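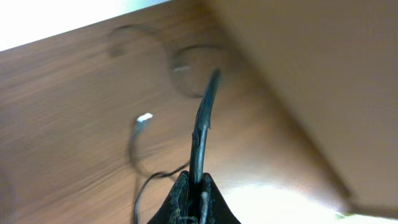 I went to the open day at Nullitz back in January and am only now getting around to writing it up. The company sets up arms to do small jobs that people usually do by hand, and the one I spent the most time at was cable routing. The arm works on a wood-grain surface with a round grommet hole in it, and the task has to do with the thick black cable and that hole. When I got to the front of the group the gripper had the cable clamped between its two black fingers, with the far end at the hole. A thin black wire with a small white connector tip was lying loose off to the left. I asked if the wire was part of the job. Naledi Venter, who was running the station, told me no, but the software has to learn to leave it alone.

She also explained why they picked this task. Picking up a block is mostly solved, in her view. A cable bends when you push it, and it bends differently depending on where you hold it. If you grip too far back, the end wanders. If you grip too close, the fingers hit the surface before the cable is in. She has people drive the arm by hand to collect runs, and then they train on those. They had 3,942 runs on the day I was there and wanted to get to 4,000 before changing anything on the setup.

They let visitors have a turn. You hold a pair of handles and the arm follows you. I am decent with my hands and I was bad at this. The view you work from is the one at the wrist, so everything is tilted and the fingers are always at the bottom. I kept turning the wrong way. Lucero Cuervo went after me and did much better, but she plays a lot of games.

The rest of the tour was shorter. Everaldo Meireles showed us a bin sorting cell they are building for Pomdale. It was switched off for a guard repair, so he talked us through it with a video. The floor space is 800 square feet and they are already looking for more.

Parking is on the side street, not the front lot. Sign-in took a while because there was one tablet for the whole line. They had coffee and bagels, and the bagels were gone by ten.

I asked Naledi if I could come back when the cable task is running without a person driving. She took my email address. If I hear from her I'll post again.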